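## Février, fin de la première série

On a terminé hier soir la première série de démonstrations pour Golob. Plus de 4000 essais enregistrés, tous sur la même tâche : saisir une petite boîte blanche posée dans une assiette bleue et la déplacer sur la table. Jeanie Moffat téléopère le matin, je prends la suite l'après-midi.

On travaille par blocs de 30 essais, puis on change l'orientation de la boîte. Au début, je la reposais toujours au même endroit sans m'en rendre compte. Iona Pringle l'a vu en traçant les positions de départ, et il a fallu refaire 18 blocs.
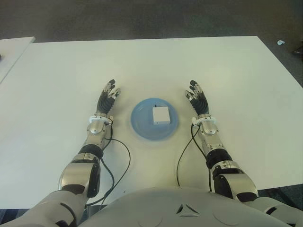 Depuis, les positions sont tirées au sort avant chaque bloc et collées sur une feuille à côté du poste. C'est plus lent. Je garde aussi les prises ratées, avec une étiquette à part, parce que le modèle apprend mal à se reprendre quand il ne voit que des gestes propres. Jeanie n'est pas convaincue et préfère les filtrer. On entraînera 2 versions pour comparer.

Reste la question des câbles aux poignets, qui frottent parfois sur la table quand on croise les bras. Je les refixerai avant la série suivante, à Onderstead.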